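The Ferry Money

Posted July 10, 2022

Part One: The Shop

When Surachet Meesuk took over the chandler's shop in Stindthorpe, the old owner left him a till that stuck, a cat and a debt of £300. The cat went next door within the week. The debt stayed.

It was owed by Darren Catterall, who ran the small ferry across the river mouth and had bought rope, paint and two lamps on account. The ledger said so in pencil. There was no signature beside it.

Surachet walked down to the slipway on a grey morning and found Darren bailing out the boat with a cut-down milk bottle.

"I've come about the account," he said.

"I thought you might," said Darren. He went on bailing. "I haven't got it. I'll have some in August, when the visitors come."

"How much is some?"

"Thirty-six a week, if the weather's fair."

Surachet said he would think about it. He went back up the hill and spent the afternoon sorting the stock. The old man had kept everything in whatever came to hand, shackles in with candles, fish hooks in a biscuit tin. Surachet wanted each thing in its own place, with a colour to it, so that a customer could be sent straight to the right spot.
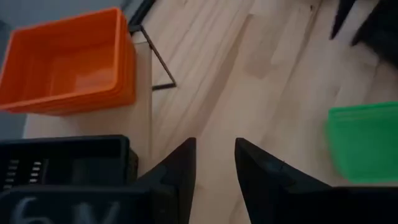 An orange bin on a pale beige surface.

By closing time he had done one wall. He sat on the step and ate a cheese roll and looked at the water. The ferry went over with one passenger and came back with none.

He had worked for nine years at the Kozan warehouse, where a late payer got three letters and then a man at the door. He had written a good many of those letters himself. He had never seen the people who opened them.

The next day he went down again.

"Can you teach me to handle the boat?" he asked.

Darren looked at him for a while. "What for?"

"You could run later in the evening if there were two of you. I shut at 5." 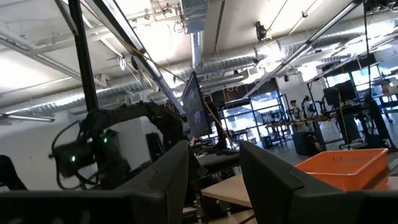 Darren said the evenings were no good, there was no trade in them, and anyway the boat was tired. Then he said that the pub on the far side, the Kadier, did suppers in the summer, and people grumbled about the long drive round. He said all this with his back turned, coiling a line that was coiled already.

"We could try it," said Surachet.

They tried it. On the first night they carried a couple and a wet dog. Surachet put the boat into the jetty hard enough to knock the dog over, and Darren took the tiller from him without a word. By the end of the week he could bring her in gently, most times, if the tide was with him.

The money went into a tin on the shop counter. Neither of them wrote anything down. When Surachet needed change for the till he took it from the tin, and when Darren needed fuel he did the same.
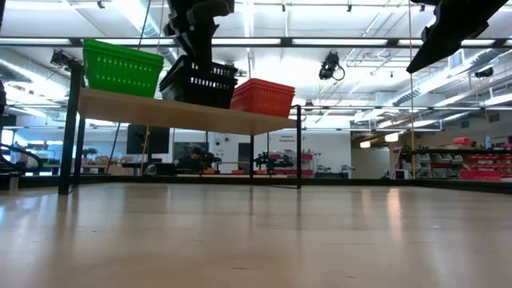 Part Two: The Far Side

In August the wind went round to the east and stayed there. Mrs Skillier at the pub sent word that she had 30 people booked for Saturday and wanted to know if the ferry would run.

"It's up to you," said Darren.

Surachet went to the window. There were white tops all the way across, and the buoy was lying over on its side. He thought of the tin, which was nearly full, and of the ledger, which he had not opened for weeks.

"No," he said. "Tell her no."

Darren nodded and went to ring her. Surachet took the ledger from under the counter, found the page and rubbed out the pencil with his thumb. It left a grey smear. Then he put the kettle on and called through to ask if Darren wanted tea.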